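**Danedis adds string and thin wire to its small-parts sorting guide**

JODAVPORT, May – Danedis has released version 3 of its bench sorting guide for workshops and craft suppliers. The new section covers string, cord offcuts and thin wire, which tangle in storage and are often thrown out as mixed waste.

The method uses one bin per color, set side by side on a plain tabletop. Strands are drawn from the clump singly and laid in the bin without winding. The layout is the same for left- and right-handed benches.

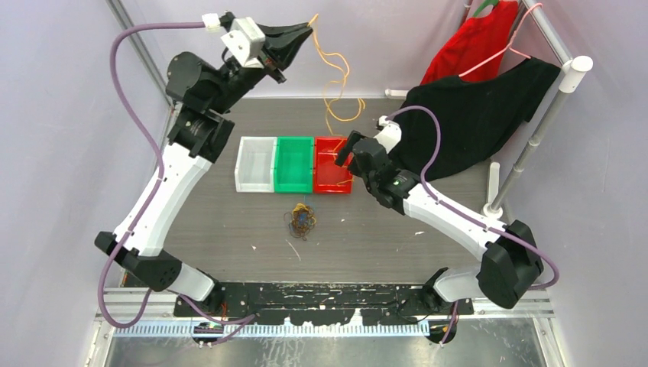
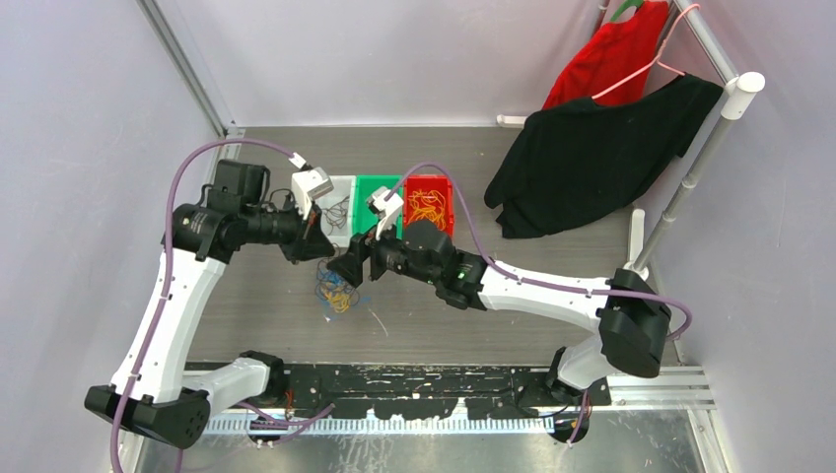
The guide recommends open rectangular bins with a low front edge. Wire goes last – it holds its bend and pulls string with it. Pieces too short to tie are kept apart and weighed at the end of the shift.

The Montes store tested the draft on 294 bags of returned stock. The printed edition runs to 2000 copies and is distributed by Bollar. Existing holders of version 2 receive the new section free of charge.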